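Giving an old desktop PC a proper clean-out

My old Birketti desktop had started sounding like a hairdryer, so on Wednesday I finally cleared the kitchen table and got stuck in. It took 82 minutes, tea included, and you don't need to be techy at all!
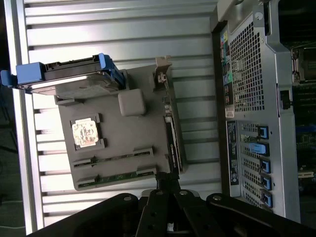

What you'll need

A crosshead screwdriver, a soft paintbrush (a new one, please, not the one from the skirting boards), a can of compressed air and an egg box for the screws. I got my air from Hawthorne, the hardware place on the corner, and one can did the lot.

Step 1: Switch off and unplug

Shut it down properly, pull the plug out, then hold the power button in for 12 seconds. Touch a bare bit of the metal case before you poke about inside.

Step 2: Take the side off

Mine has two screws at the back and the panel slides towards you. If yours won't budge, look for a third screw before you start yanking (I bent my first one).

Step 3: Brush, then blow

Loosen the thick fluff with the brush first. Then use short puffs of air, with the can upright, and hold the fan blades still with a finger so they don't spin like mad. Do this bit outdoors if you can. I didn't, and I was wiping dust off the toaster all evening.

Step 4: Check the cables

Give each plug a gentle push. Leave the processor alone unless you've got fresh paste to hand.

Step 5: Close up and test

Side back on, screws in, plug in, switch on. If it just beeps at you, unplug it again and push the memory sticks in firmly at both ends.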